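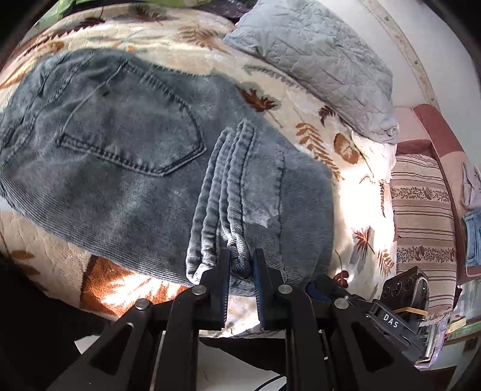

Albridge Garment Folding Set: README

Updated April, by Ga-eun So

The Albridge set documents the folding of everyday clothing on household beds. It contains 212 clips, divided into 2 parts: trousers and tops.

Scope
Garments were handled on the bedding already in each room. Patterned blankets, pillows and direct sunlight were retained. Denim is listed under "trousers, heavy."

Labels
Each clip carries one garment label and one state label: spread, bunched, partly folded or folded. A garment lying along its own length with the legs together is labeled "folded," even where the cloth is uneven.

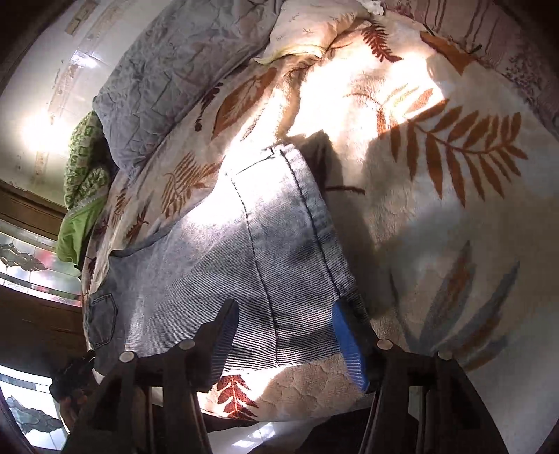 Faded jeans, folded, on a cream blanket with leaf motifs.

Known limits
Strong sun can bleach pale denim almost to white. Seams and hems should be used as reference lines in such cases.

Comments (2)

Diarmuid Ó Gríofa: Does "bunched" apply when only the waistband is gathered?

Ga-eun So: Yes. The label applies to any part of the garment. Section 4 of the Bondau labeling guide covers this.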